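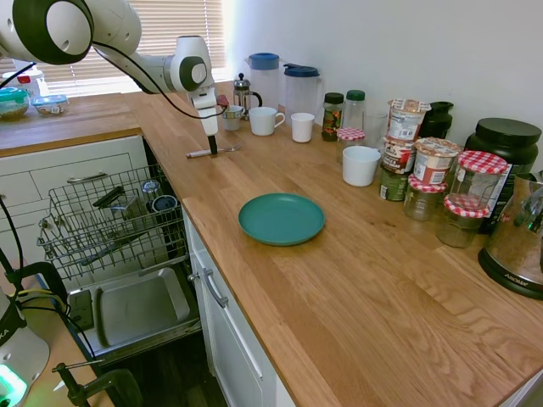 Can one person collect a usable set of demonstrations in a home kitchen with the Murelska kit?
One person can, if the tasks are short and the same person isn't also trying to label as they go. We collected 600 demonstrations with it, most of them by a single operator, and the set was good enough to train on.

Murelska sells its kit as a recording package for people who already own an arm. You get a fixed camera with a clamp mount, a small wrist camera, a sync box, cables and a license for the recording software. It doesn't include the arm or a teleoperation device. We used our own arm and a Nyanda hand controller, which the software picked up without any extra drivers.

Setup

The hardware took one morning. The clamps are strong and held their position for the whole job. The wrist camera comes with two brackets, and the shorter one suits kitchen work better. With the longer one we kept bumping the housing on cabinet handles.

Calibration is the weak part of the package. The printed guide skips a step between fitting the wrist camera and running the alignment routine, and we had to find it on the Randley user forum. Once done, the calibration holds well. We repeat it only after moving a clamp.

Recording

Our tasks were ordinary ones: pick up a utensil from the counter, put a utensil in the dishwasher rack, move a cup, move a plate. The operator presses one pedal to start an episode and again to end it. A second press within a moment marks the episode as bad. This is the best thing in the kit. Bad takes get flagged on the spot, and you don't have to hunt for them in the evening.

We left the jars, mugs and packages along the back of the counter while recording. A model trained on a bare counter tends to struggle when it meets a normal one, and we wanted the clutter in from the start. Between episodes we moved the target objects by hand. The software can suggest a new layout on screen each time, but we turned that off after a day and used our own list.

Image quality

The fixed camera copes well with a bright window behind the work. White parts of the arm keep their edges against a white wall, which our old camera couldn't manage. The wrist camera is softer. It's good enough to see which way a fork is lying and where the neck is, and that is what a grasp needs. Shiny metal is harder for it. Reflections run along handles and colors lean toward blue in dim light. You can correct this in the settings, but the correction applies to a whole session, so set it before you begin. 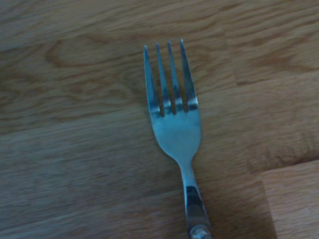 Wrist camera view: fork on wood, tines toward the top.

Labeling and export

Each episode gets a task name, a pass or fail mark and a free text note. You can edit these in bulk. Export goes to the common formats and also straight to Tronbridge, where we do our training. A batch of up to 1,000 episodes can be exported at once. Ours went through without dropped files, though the progress bar stops moving near the end and looks like a crash. Leave it alone and it finishes.

Search is poor. You can filter by task and by date but not by the text of your notes, so put anything you'll need later into the task name.

Worth buying?

For a small group with an arm and a controller already in hand, I'd recommend it. The pedal and the export save real time. Labs that need to record with more than two cameras should look at something else, as the sync box has no spare inputs. Murelska lists an expanded box for May, and I'd wait for that if a third view matters to you.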